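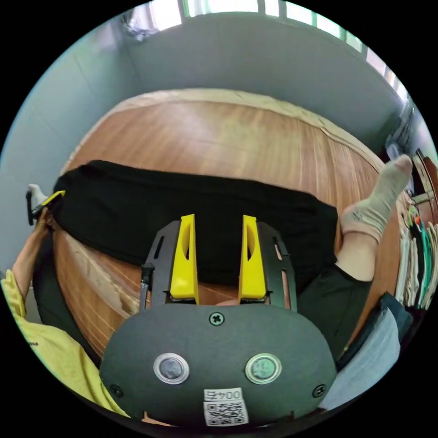 Figure 3. Black cloth on a wooden table, covering part of the top.

4.2 The partial cover

We had assumed, when drawing up the coding sheet, that a table would be either covered or bare. The pilot interviews in April disposed of this within a morning. A large share of the households we spoke to kept a cloth on the table that did not reach its edges, had never reached its edges, and was not expected to. Figure 3 shows the arrangement in its plainest form: dark fabric lying flat across the middle, slightly wrinkled, with faint creases, and wood left showing beyond it.

Of the 219 households in the main sample, 70 reported a partial cover as the usual state of the table. We use "usual" in the sense given in Section 2, meaning the state to which the table is returned when no one has any particular plans for it. Full covers were mostly reserved for guests and for one respondent's sewing. The partial cover belonged to ordinary days, and perhaps for that reason respondents were at first reluctant to discuss it. Several offered to fetch the good one.

Asked what the cloth was for, respondents gave answers that sorted without much trouble into protection, noise and appearance. Protection came first by some distance, though it is hard to square with where the cloth was said to lie. Most accidents in our diaries happened near the edge, where people sit with cups, and the cloth was in the middle, where people do not. Pointing this out did not improve the interviews. One respondent replied that the middle was the part she minded about. Another said the edges could look after themselves, having done so since his mother's day.

Politis (personal communication) has suggested that the central cloth should be understood as marking a place for things to be put down, and our diaries give her some support. Keys, post and fruit were placed on the cloth far more often than beside it, even where the bare wood was closer to hand. In the Calimlim flats, where the tables are narrow and the doorway opens almost on to them, post was recorded as travelling past a good stretch of clear wood to be dropped on fabric. Tai's earlier work on hall shelves found much the same habit with trays. A cloth is in effect a tray that cannot be carried, and our respondents seemed content with it on those terms.

Colour caused us more difficulty than it should have. Black and other very dark cloths were described as practical by those who owned them and as gloomy by those who did not. The practical argument rests on stains, which dark fabric is held not to show. It was conceded by the same people that dark fabric shows crumbs, flour, lint and anything shed by a cat. Güler, who coded this part of the transcripts, proposed a category for respondents who made both points in a single answer, and we adopted it after it had filled up on its own.

On creases the sample was close to unanimous: they were noticed, regretted and left. Only a handful of respondents ironed a cloth intended for everyday use. The rest relied on smoothing by hand, a procedure mentioned in 57 diaries and never once credited with a lasting result. Fold lines were tolerated better than wrinkles, apparently on the grounds that a fold line proves the cloth has at some point been put away properly. We did not ask whether it had.

Shape deserves a short note. The coding sheet allowed for square, oblong and round, and the coders, Ojeda and Papadakis, disagreed chiefly over the last. A cloth with one curved edge may be a round cloth, an oval one, or a straight one that has been pulled about. We instructed coders to record the outline as it lay and to leave the manufacturer's intentions out of it. Agreement improved at once, and a column headed "true shape" was quietly retired.

There remains the question of why the cloth stays when it does so little of what is claimed for it. Cost does not explain it, as most were inherited, cut down from something larger or found in a drawer on moving in. The likeliest account is that removing it would oblige somebody to decide what the table ought to look like without it. We return to this in Section 5, with the napkins.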